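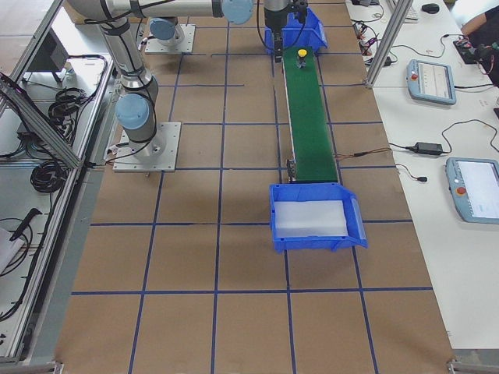
Ilari Keskinen wrote in to ask what on earth you give a sister-in-law who says she doesn't want anything, and I'm copying the whole message in so everybody can pitch in.

Hi all! My brother's wife turns forty in July and I'm the one who got put in charge of the present from the family, probably because I missed the meeting where we decided (long story, there was a flat tire). There are five of us chipping in and we have $279 together. She is a lovely person and the hardest woman in the world to shop for. She wears the same small gold hoops every day, she has one good watch, and when my mother gave her a silk scarf two Christmases ago she thanked her very sweetly and we have never seen it since.

I was looking at a Badia pendant, the little oval one on the thin chain, but then I got cold feet and started thinking about a leather weekend bag from Laaksonen instead. They go to the lake a lot and she packs everything into a grocery tote. The bag would take nearly all of the money and the pendant is $101, so with that one we could add something else, maybe a nice dinner. Is jewelry too personal coming from a whole family? And do you get things engraved or does that make it awkward if she wants to exchange it? Any thoughts at all would be so welcome, I've been going around in circles with this for two weeks.

Aatos Ruotsalainen
Posted Friday, May 24, 2019

Oh, I feel for you, I've been the designated present person in my family for years and it never gets easier! Let me tell you what I'd do, and then you can ignore me if it doesn't sound like her.

I would go with the pendant. A woman who wears the same hoops every day isn't somebody who dislikes jewelry, she's somebody who likes what she likes and sticks with it. So take a good look at those hoops the next time you see her (or ask your brother to, though if he's anything like mine he'll come back and tell you they're "round"). You want the same color of gold, yellow with yellow or rose with rose, and the same sort of size and weight. If the hoops are small and plain, the little oval should sit very nicely with them. Ask about chain length too. I like 18 inches on most people, but if she wears a lot of crew necks she may want it an inch or two longer, and it's worth asking whether the shop can put a small extender on it.

As for engraving, I'd wait. Most shops won't take an engraved piece back, and you can always tuck a note in the box saying the engraving is on the family whenever she's decided she's keeping it. My daughter got hers done a full year later and picked words none of us would have thought of, and she loves it all the more.

And no, I don't think it's too personal. Five people signing one card takes any awkwardness right out of it. You'd have $178 left over, and that's a very good dinner for two where I live, or a modest one for the whole bunch of you. Have one of the kids draw the card if there are kids!

One last thing and then I'll stop: keep the receipt in a separate envelope and give it to your brother, so she can exchange it without having to ask any of you.

Marigold_in_Peltstead

I'm going to be the odd one out and say get the bag. She's carrying a grocery tote to the lake, she NEEDS a bag! I've had a leather weekender for ages and I use it every single month, and my necklaces mostly live in a dish. Just check how heavy it is before you buy because some of those are a workout before you've put a single sock in. Also look for a shoulder strap that comes off.

If leather is too much, canvas with leather handles is nice too and you'd have enough left for a good wash bag to go inside it.

tuula77

gift card. sorry, I know it's boring, but my sister is just like this and it's the only thing she's ever been really happy with. Gromik does them in a pretty little box with a ribbon so at least there's something to unwrap. Put $100 on it and use the rest for flowers and the dinner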